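Home | Notebooks | Dye bench | Contacts

Fumdale Workshop: dye bench notebook

Dec 26, 2018. Canvas, colour bleed, second go

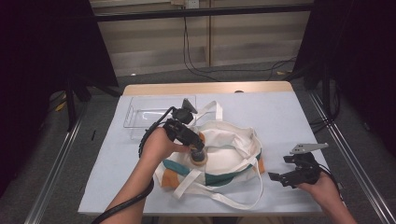

Notebook 9, p. 85

Quiet in here today, so I've had the sink to myself (bliss!). Weighed out the Pornberg teal again and made it up to 1000 ml, a touch more salt than in May. Stuart Mottram reckons our bleed comes from rinsing too hot and I'm coming round to it – the cold-rinsed swatch kept a lovely crisp edge, the warm one went furry all along the seam. Orange behaves either way, bless it.

Renato Quiroga wants the Herrera thickener tried on heavier cloth. Fine by me, but the tub's nearly done and I can't find the lid. Swatches are pegged by the boiler, please leave them till I've done the rub test.

Still to do: order soda ash, descale kettle.

Last updated by dye bench, entry 2490

Contact the workshop | © Fumdale Workshop | Back to top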